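September 10, 2023

I have spent most of this week on the layout of the kitchen cell, so this post is about that and not much else.

For anyone who hasn't read the earlier ones: I look after the simulated cell we use at Saltmont for the microwave task. The arm has to reach the appliance, open the door, put something in and close it again. The real cell is at the Urnberg site and I only get there every few months, so nearly all of the setting up is done in the simulator first. We call the project Brallora, for reasons that go back before my time.

The job this week was to move the arm's base. In the old layout it was bolted to the floor beside the table. That worked for the door but it ran out of reach on the far side of the appliance, and the elbow kept ending up close to its joint limit. The planner would find a path, then spend ages getting out of it again.

I tried an overhead mount instead. The base frame in the model file was easy enough to change. The fiddly part was gravity compensation, which assumed the arm was standing upright. With the base turned over and the gravity vector left as it was, the arm drooped as soon as the controller came on, and then shook. I lost an afternoon to that before I looked in the right file. If you do the same thing, check the controller's copy of the gravity setting as well as the simulator's. Ours keeps two, and they don't talk to each other.

After that came the collision shapes. The links on this arm are smooth and rounded, and the shapes that came with the model were plain boxes, so the arm was reporting contact when there was clear air between it and the table. I replaced the boxes with capsules on the upper and lower links and left the wrist alone for now. 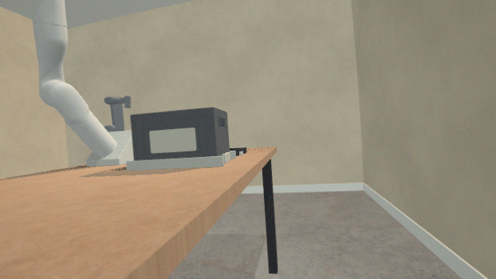 The microwave position is the other thing everything depends on. It is fixed to its base slab in the model, so I move the slab and the appliance goes with it. Before, they were two separate bodies with a weld between them, and a hard knock on the door could make the pair jitter for a second or so. Making them one body got rid of that. The door hinge is still its own joint, obviously.

I ran 100 resets on the new layout with the arm going to its start pose and then to the door. 47 of the first batch ended with a warning about contact at the start, which was far too many. Nearly all of them came from the start pose being a little too low over the table. I raised it by 22 mm and ran the batch again, and the warnings stopped. I would like a proper margin there — at the moment I have picked a number that works and left it.

Still on the list:

- hinge friction, which is a guess carried over from the old Dahlgren model
- wrist collision shapes
- joint limits written out again for the new mount, with the old ones kept in a separate file
- a note in the readme about the gravity setting

The hinge friction matters most. The simulated door swings too freely, so a policy that gives it a light pull looks better than it should. I have asked for a few force readings from the Urnberg door and will put them in when they come.

I haven't touched the lighting or the wall materials. They were done by someone before me and they are fine for what we need. The next post will probably be about the door.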